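Our skills lab is getting a robot that stitches by itself. What happens to the bench team?

Posted by Celeste Ocampo in Work and Automation

Hello all! I work as a bench technician at Sivcombe, where we test sutures and needles for other firms. Most of my day is stitching: put a row of interrupted stitches in a piece of test tissue, trim, label, pass it down the line to be pulled apart, start again. There are 4 of us on the bench and we have all been at it a good while.

In October we get a two-armed surgical robot with Distach running on it, which is the software that does the stitching without a person on the controls. I've seen it work at a supplier's open day and I came home grinning, I really did. It is lovely to watch. But the others are less sure, and our manager has only told us that "roles will develop", and we all know how that can sound.

So, from people who already work next to one of these: what do your days look like now? Do your hands go rusty? And is there anything we should ask for before it arrives? I'd much prefer to hear it from a bench than from a brochure.

Ghada Tannous
Marked as helpful by the poster

Oh, you are in for a good time, Celeste! We have had Distach running on our bench for 2 years (same sort of work as yours, thread and needle testing) and I would not go back. It was bumpy at the start though, so I'll try to give you both halves.

My old day was stitches, stitches, lunch, stitches. My day now starts with setting up. I pin out the tissue, mark where the incision goes, load the thread, check the jaws on both instruments and have a good look at the lighting, which matters far more than I expected. Then the robot sews and I watch the first few properly, with my foot near the pause pedal. If I'm happy I let it carry on while I grade the last piece.

Grading is the part that grew. When you stitch by hand you sort of know how each knot went, you felt it. When the robot does it you have to look, and you need to have agreed between you what you are looking for. Are the tails trimmed to length? Have the ends frayed? Is the knot sitting on the incision or off to one side? We argued over that list for weeks and they were some of the best conversations we've had as a team. People who had been quietly doing it their own way for years suddenly had to say why.

This is the view we have up on the bench screen, so it's what you'd be looking at for a fair bit of the day:
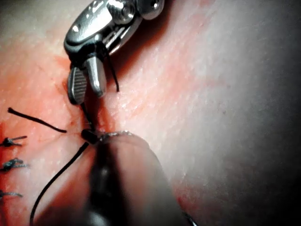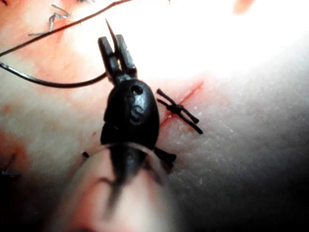 Reading time for this answer: 4 minutes

You get used to working that close in. At first I found it tiring, all that thread and shine, and I kept wanting to look over at the real thing. Now I read the thread before anything else: where the long strand is going, and whether it is about to get itself under an instrument. In the second one the needle is up in the jaws with finished knots just beside it, and that's the sort of moment when I pay attention, with old tails close to where the new thread has to travel. Glare is the other thing. A bright patch on the tissue can hide all the detail under it, so whoever sets up the lamp has a proper job, and ours now has her name on the run sheet for it.

Rusty hands: yes, they do go. I lost speed within a couple of months and it annoyed me more than I let on. What fixed it was a hand piece every morning, one each, before the robot is switched on. We put them through the same grading as the robot's pieces with the labels covered. It keeps you sharp, it keeps the grading fair, and on a good morning you beat the machine on looks and get to be unbearable about it until tea.

The bit I didn't see coming was my wrists. I used to go home with them strapped up. I still do fiddly work, but the long runs, the 50-stitch orders that used to wreck me, go to the robot now and I can knit again in the evenings.

Things I'd ask for before October:

Training for all four of you, done together. We sent one person and she spent half a year being the only one who could clear a fault. She couldn't take a holiday in peace.

Your job titles and grades looked at in writing. Mine changed after I pushed. Setting up, watching and grading is skilled work and should be paid that way.

The right to press pause without having to explain yourself. Have that said out loud by your manager in front of everyone.

A fault book. Paper is fine. Ours had 362 entries by the end of the first year, and most of them are small (thread caught, thread too short, lamp moved), but that book is how we got the settings changed to suit our tissue and not the supplier's.

Ask away if you want more, I could talk about this all day and my family would be glad if I did it here.

Pascual Quezada

We have something like it at Plallum but for packing trays, not sewing. Same story everywhere I think. Get the pay thing sorted first. Also get them to put the screen at the right height, ours is bolted up too high and my neck is killing me.

Santino Villalba

Agree with nearly all of Ghada's answer, and the fault book is a brilliant idea that I'm going to steal. One point where I'd go further. She talks about watching the first few and then grading while it runs. At Espinoza we tried that and stopped. Two jobs at once meant neither was done well, so now one person watches and one grades, and we swap at the half hour. It costs some output. Management grumbled, then saw how many fewer pieces we were throwing away and left us to it.

On your worried colleagues, Celeste: our bench started with five people and still has five, but I can't promise that for anyone else's. What helped was asking early for the expected order numbers. If the firm is planning to take on more work, they should be able to show you. If they can't or won't, that's worth knowing too, and you should bring in your rep before the crate is opened.

And do let the most doubtful person on the team run it first. Ours was Cristóbal Quiroga, who had refused to come to the demo, and he's now the one who stays behind to try odd threads on it.

Celeste Ocampo

Thank you all so much, I've printed this whole page for our break room! Ghada, how long did the grading list end up, and would you be allowed to share it?

Ghada Tannous

One side of A4, large type. I'll ask my supervisor about sharing and come back to you.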